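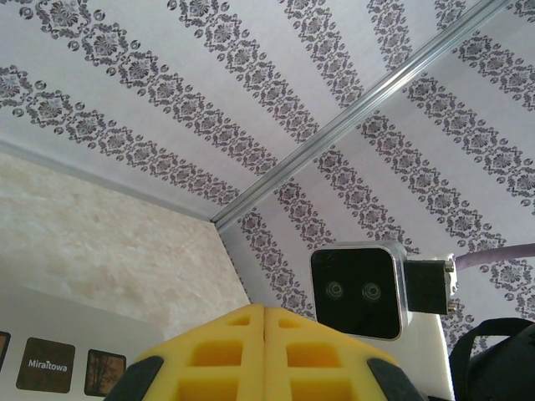 Slide 1. Wrist camera and yellow fingers, two-arm cell.

Speaker notes - planning the second two-arm cell
Saron Assefa, Wikdale
2020-07-26

Start with the money. We have 2240 pounds left on the equipment line and the cell at Penden has to be ready by April. The arms are paid for. My talk covers everything else, and that is where we went wrong on the first cell.

Leave slide 1 up while people sit down. Point at the fingers and the camera. These were two separate orders last time, from two suppliers, and they arrived six weeks apart. For Penden they go on one order.

Fingers. Ours are the soft yellow lattice type with black pads on the outer sides. Treat them as consumables. Budget for 2 spare pairs per cell and put them in the running costs, not the capital bid. Finance at Cairns queried this last year and they were right to.

Cameras. One stereo unit on the wrist, with its own bracket. Ask the supplier whether the bracket is in the price. With Girnus it was listed separately and we missed it.

Cable. Pause here, people always laugh at the cable line and then underspend on it. The purple cable goes from the camera back along the arm, and it needs slack for the arm's full reach. Buy it by the reel. We ordered cut lengths and had to send half of them back.

Next slide.

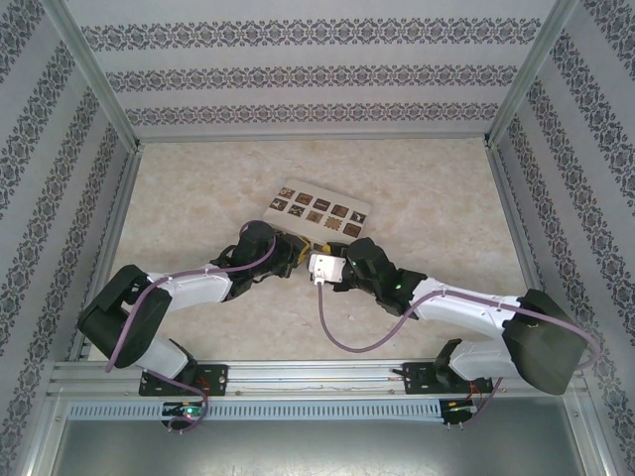 Page 32

Both arms at the box. Give the room a moment to look.

Talk about the front edge first. The mounting plates bolt to the grooved aluminium rail, and the rail was the cheapest good decision we made. If the arms need to be closer together you slide a plate along. Cost the rail at full width even if you only plan to fit one arm at the start.

Blue duct under the rail. Small item, but order it with the rail so the lengths match. The boards sit at either end of it. Allow one spare board per cell.

Walls and table top. The patterned wallpaper and the marbled surface came out of the sundries budget. Put in a proper line for linings this time, with enough for one change of pattern. Same for the things the arms work on - boxes, picture tiles and so on. They are cheap one at a time and they add up over a year.

Mention the gap between the grippers. Two arms working this close will touch sooner or later, so price repairs from the beginning. Girnus offer a yearly cover plan. I would take it for the first year and then look again.

Questions I expect:
Can Penden start with one arm? Yes, but buy the full rail and duct.
Can we share spares between sites? Fingers yes, boards only if both cells are on the same version.
Who signs off the order? I do, up to the 2240. Anything over that goes to Cairns.

Hand out the parts list before the break.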